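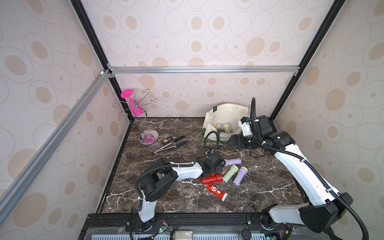

So I finally made it to the open day at Kurbridge! I'd been meaning to go for two years and something always came up, but in August my sister had a free afternoon and a car with working air conditioning, and off we went.

I expected a lot of posters and maybe a vacuum cleaner with eyes stuck on it. There were posters (so many posters), but most of the people were packed in at the back, where you could watch two-armed setups working on ordinary house stuff. We planted ourselves in front of the flashlight one and stayed way longer than we meant to. The job is to get the flashlights off the table and into a canvas tote bag, and I don't know why that's so gripping to watch, but it is. A little crowd of us were all leaning the same way every time the gripper got near the bag.

What I liked is that the table isn't tidied up for it. There are tongs lying there, and one of those curly wire wine-glass holders with a bright pink plastic glass hanging upside down on it, and the arms have to get on with things anyway. Sun-ja Han was doing the talking at that table and she was great, very patient with a kid who wanted to know if it could do his homework. She told us they had logged 2,435 tries at the bag job so far, and that red flashlights and lavender flashlights are the same to it but floppy bag handles are a pain. I asked what happens when it drops one. "We pick it up," she said. Fair enough.

My sister got talking to Erhan Yurt, who builds the stands the arms bolt onto, and they went on about cable sleeves for so long that I wandered off and found the coffee. (Bring your own cup if you go. The paper ones leak at the seam.)

The other big draw was Rollora, a rolling cart thing that carries trays down the hallway. Cute, but slow, and the line to try it was silly. I gave up after 20 minutes and went back to my flashlights.

There was a talk at three by Unai Soler on grippers, which I half followed. The part I wrote down was that the small camera near the gripper gives it a close view of whatever it's going for, and that they'd rather have that than a stronger motor. The room held 62 chairs and people were standing along both walls, so get there early if you want to sit.

Parking was in the lower lot, free, with a bit of a hike up the hill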